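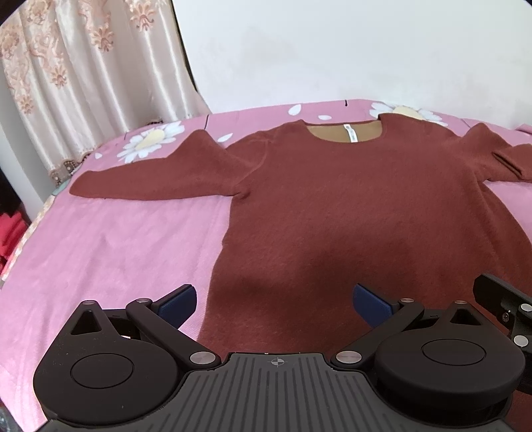

Part 2: Setting Up Your Heat Sheet in Jastero

Okay, so you've got your contest created and your surfers entered. Now comes the bit I like best, building the heats! I ran the Prekmont longboard weekend on this thing last October, and most of what follows I learned by messing it up there first.

1. Open your contest and tap Divisions. Pick one division to start with. Don't select them all, even though the app lets you, or you'll be scrolling for ages.

2. Tap Seed. If your surfers have ranking points, Jastero sorts them high to low. Anyone without points lands at the bottom in the order they signed up (you can drag them around by hand, and I usually do).

3. Choose your heat size. I go with four surfers for the early rounds and two for the final.

4. Set the heat length and the gap between heats. The gap starts at 2 minutes, and that's tight if your surfers have a long paddle back in. I use five at Esham, where the walk up the beach is roughly 700 feet.

5. Assign jersey colors. Tap the little square next to each name. The same color can't be used twice in a heat, so if one is grayed out, somebody already has it.

6. Tap Lock Heats, then Publish.

Note: Publishing sends the schedule to every surfer's phone right away. Check your start time before you tap it. I once sent out a 13:00 start as 1:00 in the morning and got some very funny replies.

Caution: Once the first wave in a heat is scored, you can't change who's in it. You can only cancel the heat and run it again, and the canceled scores are gone for good.

If you're using the Kamata horn box, plug it in before you lock the heats. The light goes from orange to green when it's paired. Give it one test blast, and maybe warn the judges first, it's LOUD.

Next up is Part 3, adding your judges and setting priority.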